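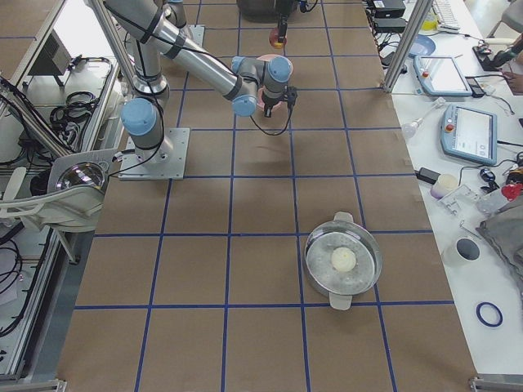

Valter Magalhães replied at 9:14 that the tray in the Humell steamer rocks when the lid goes on, and asked whether Dosby inserts fit the same pot.

Ticket 3161, Lidunside kitchenware support. Status: open.
Reported: bun sticks to perforated tray, tears on lifting.
Checked: tray seated level, handles tight, no dents at the rim.
Advice sent: oil the tray lightly, put the bun in the middle, leave the holes around it clear. Rest 5 minutes with the lid on before lifting.
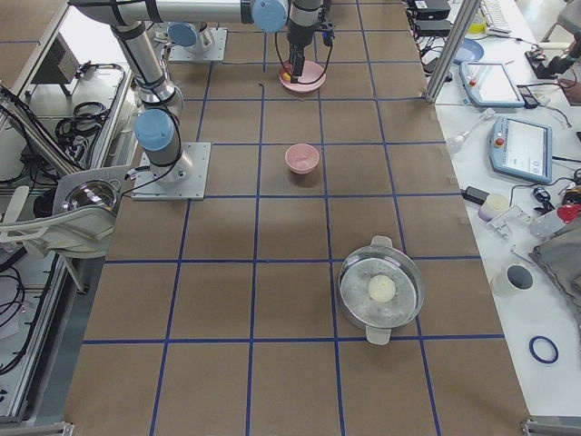
Attachment 2: lid on, one bun on the insert.

Dosby fit: not confirmed. Bastos parts desk asked for the inside diameter. Customer measured 193 mm. Waiting on parts.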